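Nemley Archive of Recorded Talks: Frequently Asked Questions

Last revised 16 Aug 2018

What is the Nemley Archive?

It is a collection of lectures on meditation and on the old Buddhist verses, given in English and partly in Dutch at the Strickland retreat house. The archive keeps the sound recordings, the typed transcripts and the books made from them. At the moment we have 252 talks in the catalog.

Are the books the same as the talks?

Not completely. The first editor took away repeated sentences and most of the questions from the audience. In the later Kekard edition these questions were put back. If you want to quote a talk, please use the Kekard edition, or compare with the transcript.

Why do some talks have two titles?

When the talks were given they had only a number and a date. The titles came later, from the publisher, and the Dutch publisher chose other ones. The catalog gives both, with the English title first.

How do I read a catalog number?

The number has up to four digits and follows the order in which the tapes came to us, so it tells you nothing about the year of the talk. For example, 2715 is an early talk which was found late, in a box with music tapes. Each side of a tape got its own number, and blank sides also got one.

Is the series on the breath complete?

No. The series had 13 evenings, and for the fourth evening we have only handwritten notes. The notes are in the catalog under the same series name, marked "N".

Can I listen online?

Yes, for the talks marked with "S". They are played through the Skatent reader, which also shows the transcript beside the sound. On older phones the transcript may stay some seconds behind. For the other talks you must come to the reading room or ask for a copy.

How can I order a transcript?

Write to us with the catalog number and the language you wish. We send up to five transcripts in one request. In January the office is closed and the letters are answered afterwards, in the order they arrived.

May I translate a talk into my own language?

For private study, yes, and you do not need to ask. For printing or for a website we need a written request with a sample page. Small printings, up to 400 copies, are free of charge.

Can I visit with children?

Children are welcome in the house, but the reading room is a silent room. Please tell us before your visit so we can say which hours are suitable.

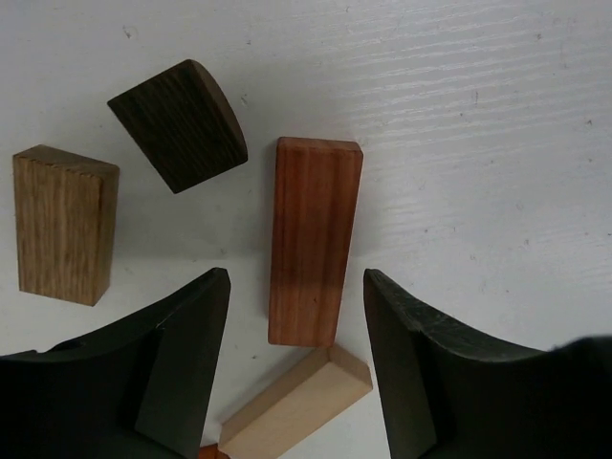

Wooden blocks in different colors and shapes

Do you accept old tapes?

Gladly, also when the label is missing. Please do not try to repair or rewind them before sending. Write on a separate paper where the tape comes from, if you know it, and if you would like to have it back after copying.

I found a mistake in a transcript. Where do I send it?

Send the catalog number, the page and the corrected words to the same address as for orders. We listen to the recording again before we change the text, and this can take several weeks.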